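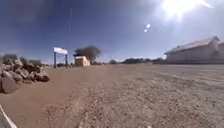 Print | E-mail

Yard surface, Furnival site
Apr 8, 2026

Walked the yard before lunch with Deepak. Blue sky, hard sun, no shade to speak of once you are out in the open. I wanted another look at the ground before we agree to anything, as the Venetti quote has been on Ruth's desk since February and she would like it off.

The quote is for regrading 1070 square metres and spraying the lot with Walura, their dust binder. The leaflet says one coat "transforms loose ground". Into what, it doesn't say. I asked their rep, Ashton Harawira, for the test sheet and got the leaflet again with a covering note.

What we have is two surfaces that never quite meet. There's the brown packed track, fairly smooth, fine stones in it, and beside it the grey gravel, which is coarse and lumpy and shows tyre marks. The join between them wanders. Deepak thinks the brown was laid first and the gravel tipped later by someone who ran short. Possible. Neville says the other way round, and Neville has been here 18 years, but he also told me there was a drain under the rock heap and I have yet to find any drawing with one on it.

My problem with the quote is that it treats all of this as one job. Binder on packed dirt I can just about believe in. Binder on loose stone I can't, not with delivery lorries turning on it. You would be gluing the top to nothing. Imogen tried a different product on the Parnuvano car park and thought the edges went first, wherever wheels were turned hard. She has no figures either, so I'm putting that down as opinion.

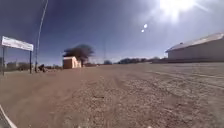

Would it be enough to regrade the ruts and skip the binder?
Probably, for the turning area at least, provided the stone is rolled properly and the lorries are kept off it while that's being done.

Deepak's objection is that regrading was done before and the ruts came back in the same places. Fair, but I can't find out how deep they went or whether anyone rolled it, so I don't count it as evidence against.

Proposal for a trial: 4 strips on the gravel where the lorries turn. One left alone, one regraded and rolled, one sprayed only, one with the full treatment. Pegs at the corners. Straight edge and tape across each strip every Monday, same person measuring. Ruth says she can find 2000 pounds for it and no more, which should cover a day of the roller and a drum of Walura if Harawira doesn't charge for the visit. I expect he will.

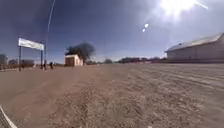 Yard by the sign board, tyre ruts curving away on the right.

The sign posts and the pole need marking on the plan before a grader goes anywhere near them. The Venetti sketch leaves out all three. Same sketch puts north at the bottom, so I'd like it redrawn.

To do
- Deepak: string line and pegs, pick the strips
- me: chase the test sheet again, in writing
- Neville: old drawings, drain or no drain
- Ruth not to sign yet

Print | E-mail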